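Visit report: Mohammadi bedding works and furnished rooms, Ultholm

Visited March 23, 2021. Present: Rhodri Owen and Poonam Bhardwaj for us, Yogesh Nishad for Mohammadi. Muchen Qin joined for the second half.

**Quilting hall**

The tour started at the multi-needle line. Cover fabric, fiber fill and backing are fed from three rolls and stitched together before cutting. The line was running at 193 covers per shift. Yogesh said the target is 200 and that thread breaks account for most of the gap. A break stops the whole line, and the operator rethreads by hand.

Stitch patterns are stored as numbered programs. The cloud pattern takes longer per cover than the plain diamond because the needle path is curved and the feed has to slow down at each turn. Poonam asked about thread tension on the curved sections. It is checked at the start of each roll and again after any stop.

**Edge station**

Piping is sewn on after the panels are closed. Two operators work each table, one guiding the corner and one turning the mattress. Corners are the main source of rework. We looked at a rejected piece from the morning run: the piping had been pulled too tight at one corner and the panel had puckered next to it. It goes back to be unpicked, not scrapped.

Gray piping is standard on the white covers. Other colors are ordered from Drurberg in minimum lots of 30 rolls.

**Storage**

Finished mattresses are stored flat, wrapped, with 416 positions in the racking. Rhodri noted that the aisle by the loading door is narrow for turning a double. Yogesh agreed and said the end rack will be moved in March, before the next delivery from Kullness.

**Furnished rooms**

The furnished rooms are across the yard. They are used to check how bedding sits in an ordinary room and how easy the room is to keep clean around it. The flooring is wood-look tile — simple to sweep, although scuffs show on it.

The cleaning routine is short. The floor beside the mattress is swept first, then the perforated basket is emptied and wiped inside, then the quilted surface is brushed along the seams toward the edge. 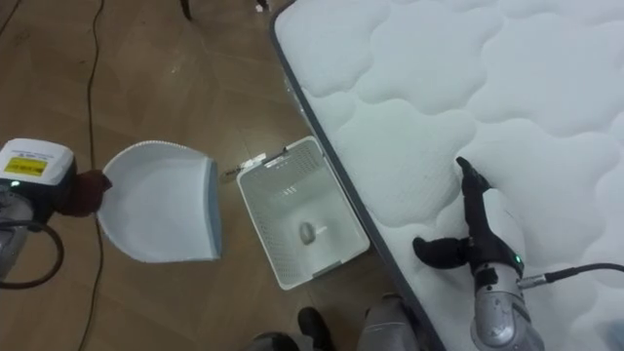
How should dust be taken out of the recessed seams on a quilted mattress?

Use a soft brush or a narrow vacuum nozzle at low suction, work along each seam toward the piping, and sweep the floor again afterward.

**Open points**

- Yogesh to send the tension settings for the cloud pattern.
- Rajkumari Thakur to confirm cover sizes for the second order.
- Muchen to ask Drurberg for a piping sample in dark gray.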